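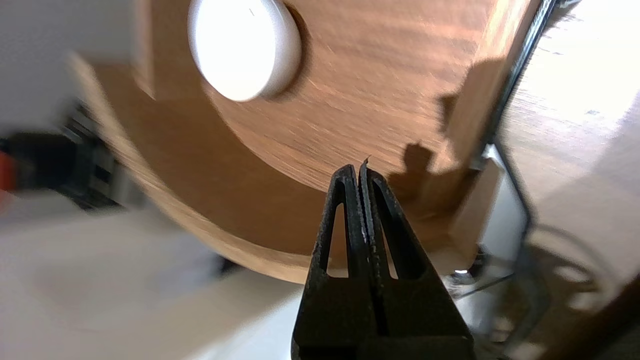

Curved wood part, orange-brown finish, with the grain running diagonally.

Visit report: Clunent bentwood plant, Nov 5, 2018

Four of us from Gondeo went through the plant with Charmaine Ntuli, who runs production there. The purpose was to look at moisture control ahead of the bending presses and to see whether their process would suit our chair backs.

Stock comes in kiln-dried and is held in a conditioning room until it reaches the target moisture content. Readings are taken with a pin meter at both ends of each board and logged on paper. Zihan Zou asked about boards that read differently end to end. They go back on the rack and are checked again the next morning.

There are 3 presses. Two were in use. The third was down for a platen change and has been since June, so output is limited to up to 80 parts per shift. Parts stay clamped until the core temperature drops, then move to open racks to rest before trimming. Springback is measured against a plywood template with feeler gauges. Allowance on the inside radius is 2 mm.

Finishing is done in a separate building. The clear coat is sprayed in two passes with a light sanding between them. Grain stays visible under it, including on the tighter curves -- we had expected some clouding there. Mingxuan Wei took notes on the booth airflow and will send those separately.

The minimum order is 1,000 parts per profile, with tooling charged once. Lead time was not settled. Ntuli wants our drawings first, and the rear leg drawing still has the old radius on it.

Open items: corrected drawing (Wei), sample set in ash and beech (Clunent), freight quote from Dastska (Zou). The parking lot entrance on the north side is closed to visitors -- use the one by the lumber yard.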